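Right, small thread about why I've gone back to paper magazines after years of reading everything on my phone. Kettle's on, bear with me.

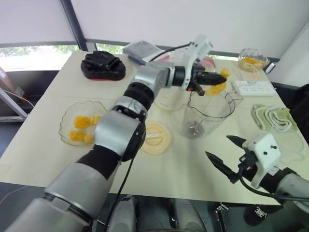

Jestell, 23 Feb 2019
It started with a box at the library sale. A whole run of Stomonier, the old cookery and gardening quarterly, 18 issues for less than the bus fare home. I wasn't going to buy them. I bought them.

What I'd forgotten is how much rubbish is in a magazine, and how nice the rubbish is! Letters about slugs. An advert for 200 tulip bulbs. A crossword somebody else had half done (in pen, wrongly).

On my phone I'd have searched for the one thing and left. Here I read a whole page on storing onions and I don't even grow onions.

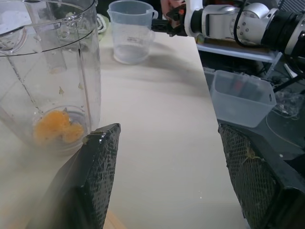
The recipes in Stomonier are bossy in a way I really miss. No life story, no pop-ups, just "take a pan". The soup ones all want everything pushed through a sieve, twice. Nowadays you'd use a jug blender like this one, with a bit of orange pulp sitting at the bottom, and I bet the 1,000 readers who wrote in for the free sieve would have swapped it in a heartbeat.

My favourite bit so far is the back page, where they answer readers very crossly. One poor soul asked if you can freeze lettuce.

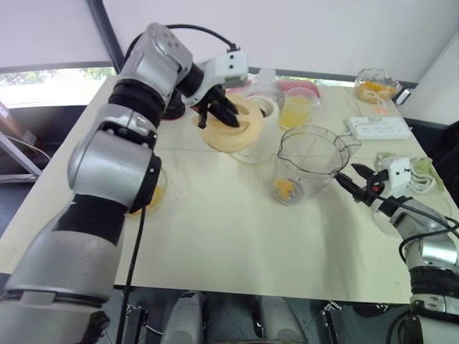 Stomonier, no. 18, p. 100
Last page of the last one in the box, and it ends on "continued in our October number". Which I haven't got. If anyone has a spare, I'll pay the postage!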